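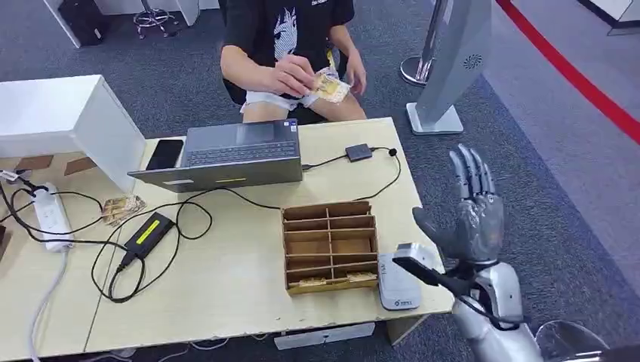 Helge Brekke did not believe in the Clullholm fund, and he had told them so when they asked him to look over the cash. A fund that kept its money in a cardboard tray was not a fund. He said this to Tõnu, who had taken the dark chair behind the desk and was fingering a small stack of notes just above the edge of it, one hand on his thigh, like a man waiting for a bus. A few more bills lay in the bottom row of the tray. Another little stack had been left over by the power strip, among the black cords, where any draft could have had it.

"Why is that one over there?" Helge asked.

"It's the Bensaid money," Tõnu Kļaviņa said.

"And what's in your hand?"

"Also Bensaid, partly."

Helge pulled the ledger toward him. October had been entered in pencil. The total at the foot of the page was 1,341, and somebody had drawn a box around it, which he took as a bad sign. People put boxes around numbers they wanted you to stop looking at.

"You have a card terminal," he said. "Why would anyone pay in cash?"

"They don't trust it."

"Do you?"

Tõnu shrugged. The cartoon face on his T-shirt rose and fell with it. "It says Brolano paid 224. Brolano says 200."

"So where did the 24 come from?"

"You're the one who does this for a living."

He was, and he had heard that answer before, from people who were robbing their own brothers and from people who simply couldn't add. He had never learned to tell them apart by the face. Tõnu was wearing shorts to an audit. It could mean either thing.

"Count it out loud," Helge said.

Tõnu counted. He was slow, and he licked his thumb, and at 40 he stopped and looked at the laptop.

"What?"

"Nothing. I lost my place."

"You were at 40."

"Was I?" He squared the notes against his knee and started over from the first one. Helge uncapped his pen and wrote the time in the margin, twenty past four, and under it, in ink, the word Brolano with a question mark.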